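House rules for a pair of robot arms on dish duty

I've had a two-arm setup in my workshop long enough now to have opinions, and the thing I get asked for most is my list of rules. I keep it on a clipboard by the door. It started as one line ("stop button first, coffee second") and grew every time I did something silly. Borrow whatever you like and cross out the rest.

Keep the stop button where your hand already is. Mine was on the wall behind me at first, which looked very tidy and was useless, as I'd have had to turn my back on the arms to hit it. Now it sits on the bench edge by my left hip, and I press it once at the start of every session to check that it really does cut the power to the motors. Some buttons only pause the program, and a paused arm can start up again. Read your manual on that one, please!

Mark the reach on the floor. Stretch each arm out as far as it'll go (powered down, by hand, if yours lets you do that) and run tape around the outside of the whole sweep, plus a bit more. Everybody in my house knows the tape is the line. The dog does not, so the door stays shut. If you have two arms, tape the area for both together – I did two separate loops the first time and then stood very happily in the gap between them.

Run new moves at a crawl. My arms came from a little outfit called Gadeck, and their software has a speed slider that I leave at the lowest setting until a new routine has gone through 3 times without a surprise. Then I bump it up one notch. If I change anything at all, even the plate, it goes back down to the bottom. It's dull, yes. I make tea, except I drink it on the far side of the tape.

Practice dry. You don't need a drop of water to teach an arm to wipe a plate, and I'd leave the water out for as long as you can stand it. Wiping is mostly pressure and path. Once you do add water, a damp sponge is plenty. Squeeze it out by hand over the sink and carry it across, and keep your power strips and controllers up off the floor and well away from where drips could travel. Wall outlets near a wet job should be on a GFCI. Press the test button monthly (I do it when I change the furnace filter, or I'd forget).

Use plates you don't love. I buy mine at the Dudgate flea market, and nothing with a chip goes anywhere near a gripper. A chip is where a crack starts, and a squeeze at the rim is exactly what it's waiting for. Plastic is kinder for beginners. If you do move up to china, wear your safety glasses and keep a dustpan outside the tape, so you're not stepping over the line in your socks to go get one. Guess how I know.

Set the grip by feel, then lock it. Start with the weakest squeeze that holds the plate, tug it gently with the arm stopped, and go up a hair if it slips. For sponges I use a bit more, as foam squashes and then works its way out. Write the number on masking tape and stick it on the controller. Mine says 179 for the sponge, which will mean nothing at all on your machine, so do find your own.

Only one person holds the controls. If a friend is over and wants a turn, we stop everything, hand over, and the new person says "mine" out loud. It feels goofy for a day or two and then you can't imagine doing it any other way. And whoever isn't driving doesn't reach in. Not for a dropped sponge, not for a wobbly plate, not "real quick." Let it fall.

Tie back the cables. Before each session I move every joint through its range slowly and watch the cables the whole way. You want enough slack for the longest stretch and no loop big enough to snag the other arm. The soft hook-and-loop ties from Granström are my favorite, only because I can undo them with cold fingers in January. Zip ties work too, but leave them a little loose so they don't bite.

Keep your food dishes separate! Grippers have grease in the joints and dust in the corners, so anything they've handled in practice stays a practice plate. Mine live in a crate under the bench. Sponges get tossed after 7 sessions, or sooner if they tear, and they never, ever go back to the kitchen sink.

Write down the odd stuff. A click, a twitch, a plate that landed a little to one side. I have a spiral notebook with the date, what I ran and anything weird, and it's how I caught a loose wrist screw before it came out altogether.

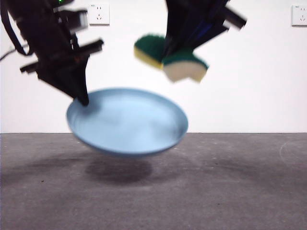
Last on the clipboard is shutting down. Park both arms in their rest position first, open the grippers, then cut the power. Do it in the other order and some arms will sag under their own weight, and anything they're holding goes with them. After that I unplug at the wall, wipe the fingers with a barely damp cloth, and check the 4 mounting bolts on each base with a wrench. A friend over in Dudley swears by a dab of paint across each bolt head so you can see if it has turned, and I'm going to try that as soon as I find where I put the paint.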